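印刷用ページ | この記事をメールで送る

ハンドヘルドグリッパーによる教示データ収集メモ(その4)

6月 投稿者:管理人

前回までは遠隔操作での教示を扱った。リーダーアームを動かしてフォロワーアームを追従させる、よくある構成である。今回から手持ちグリッパーによる教示に切り替えたので、手順と気づいた点を残しておく。

切り替えの理由は単純で、遠隔操作は1エピソードあたりの時間が長い。布を畳む、小物をカップに入れるといった作業を、人が素手でやれば数秒で済むところ、リーダーアーム越しだとその数倍かかる。力覚の返りがないため、把持の瞬間に必ず速度が落ちる。学習後の方策もその減速をそのまま再現する。Marthorpeの最初のモデルは、物体の手前で毎回ためらうような動きをした。データがそうなっているのだから当然の結果である。

手持ち方式では、操作者がグリッパーを直接握って作業する。ロボット本体は収集時に不要で、机があれば始められる。代わりに手先の姿勢を別途推定しなければならない。うちの構成ではカメラ映像とIMUから軌跡を復元し、左右の相対姿勢の確認にはグリッパー上面のマーカーを使う。
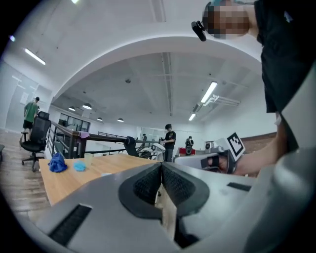 この記事は約4分で読めます

視点はグリッパー側のカメラで、手前に黒い指先パッドが来る。学習に使うのもこの視点の映像である。もう一方のグリッパーの上面にある白黒の四角いマーカーが、両手作業での位置合わせの手がかりになる。机上の対象物は青い布など。背景に人や手すり、天井の照明が入っているが、軌跡推定の観点では特徴点が多いほうがありがたい。白い壁に向かって収集した回は、推定が飛んで大半を捨てることになった。

収集の手順は次のとおり。

まず机の周囲をゆっくり見回して地図を作る。ここを急ぐと後段がすべて崩れる。次に開閉のキャリブレーション。指を全開、全閉の順に動かし、それぞれ静止させる。そのあと本番のエピソードに入る。開始姿勢は毎回わざと変える。同じ位置から始めたデータだけで学習すると、初期位置が少しずれただけで方策が動かなくなる。

今回の収集分は全部で2296エピソード、軌跡推定とフィルタを通して残ったのが1556である。歩留まりとしては良くない。落ちた原因を分類すると、マーカーの見失い、手の振りが速すぎることによるブレ、開始・終了の切り忘れが上位に並ぶ。マーカーの見失いは両手が交差する動作に集中していた。交差を避けるよう操作者に指示すれば減るが、それはそれで動作の分布が偏る。今のところ指示は出さず、捨てる側で対処している。

ブレについては露光時間を短くして改善した。室内の蛍光灯だけだと暗くなるので、ゲインを上げて補う。ノイズは増えるものの、推定側への影響はブレより小さかった。

整理にはNepiaという自作のスクリプト群を使っている。各エピソードについて、軌跡の連続性、指の開度の欠損、作業空間からの逸脱を順に調べ、ひとつでも引っかかれば保留に回す。保留分は目視で見直すが、救えるものは多くない。逸脱の判定は実機の可動範囲に合わせてある。人の腕には無理のない動きでも、アームの関節限界を超えるものは学習に入れても仕方がない。

遠隔操作のデータも全部捨てたわけではない。実機で取った軌跡は関節限界も遅延も最初から含んでいるので、評価用の基準として残した。Lollnessと呼んでいる評価セットがそれで、布の配置を18通り用意し、同じ初期状態から方策を走らせて比較する。手持ちデータのみで学習したモデルは、このうち16通りで最後まで畳めた。失敗した配置はいずれも布の角が折れ込んで下に隠れているもので、収集時に似た状態がほとんどなかった。

もうひとつ、遅延の扱いを書いておく。手持ちで取ったデータには通信遅延もモータの応答遅れも含まれない。そのまま実機に流すと、指が閉じる前に手首が上がり始める。対策として、推論時に観測の時刻と指令の時刻を揃え、すでに過ぎた分の行動は捨てている。グリッパーの遅れはアームの遅れと別に測って別に補正すること。最初は両方に同じ値を入れていて、原因の特定に丸一日使った。

操作者ごとの差も無視できない。布の端をつまむ人と、面ごとすくう人がいる。混ぜて学習しても破綻はしなかったが、途中でやり方が切り替わるような動きが時々出る。操作者のIDを条件として入れるか、手順を統一するかはまだ決めていない。

次回はBarilowの台に載せ替えて、机の高さを変えたときの結果を書く予定。高さが変わるとカメラから見た机面の広がりが変わるので、追加収集が必要になるかもしれない。

印刷する | メールで送る

お問い合わせ | 無断転載を禁じます | ページの先頭へ戻る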